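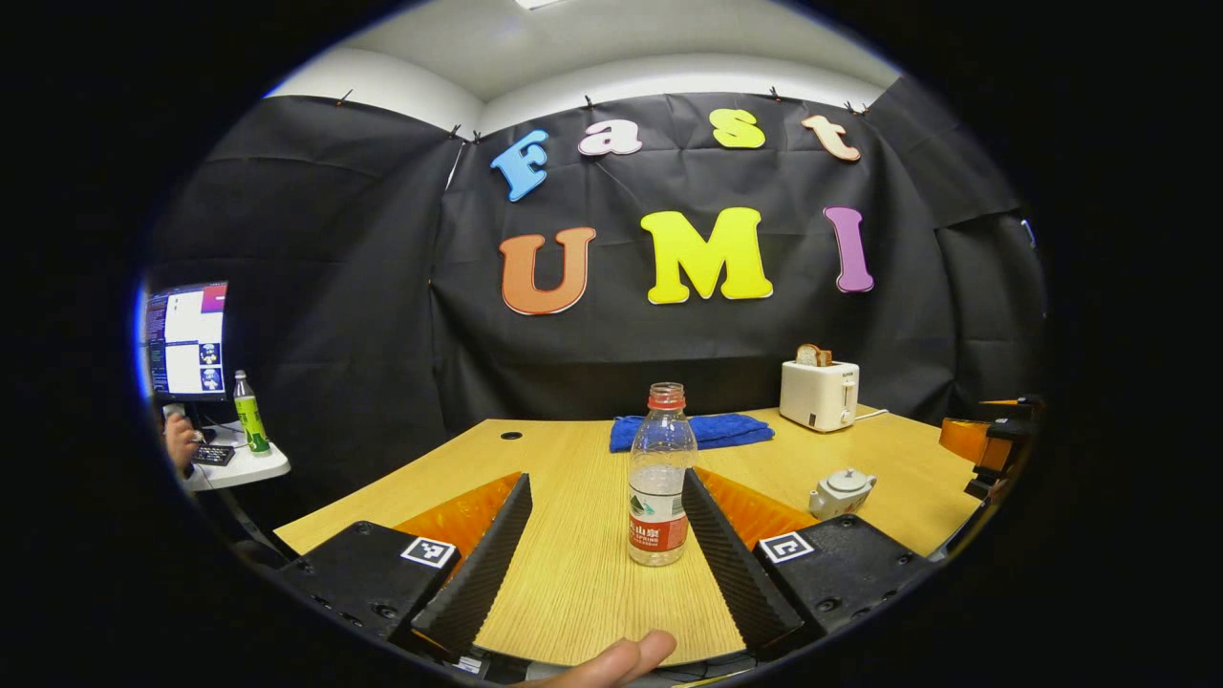
Figure 3. Work surface with a light, fine-grained top.

3.2 Seating and height adjustment

The second part of the study looked at how seat height was set and kept at fixed workstations. Four makers' chairs were in use at the Stidside plant when the work began, and the two most common models, the Iken and the Haddad, were chosen for comparison. Both have a gas lift, a five-arm base and a padded seat. The Iken is adjusted with a lever under the right side of the seat, while the Haddad uses a ring that can be reached from either side.

A total of 351 workers were asked to take part, across the day and evening shifts. Each was given one of the two chairs for 20 working days and then changed to the other. Seat height was measured from the floor to the front edge of the cushion at the start and end of every shift. Workers were free to change the height at any time, and no advice on posture was given during this period.

Bench height was not altered. Most benches in the assembly hall are fixed to the floor, and earlier work by Ursu at the Zondenov site had shown that changing seat and bench together makes the results hard to separate. Footrests were supplied on request – 35 workers asked for one, nearly all of them in the first week.

Workers who shared a chair across shifts adjusted it more often with the ring than with the lever. The difference was clear on the evening shift and weaker on the day shift, where many chairs had a single regular user. Several workers reported that the lever was hard to find with gloves on. The ring drew fewer complaints of this kind, although it was sometimes turned by accident when the chair was pulled in under the bench.

Seat height also fell slowly during the shift on older chairs of both models. Lifts that had been in service for more than around 400 days were therefore treated as a separate group, and their readings are left out of the averages given in Section 3.3.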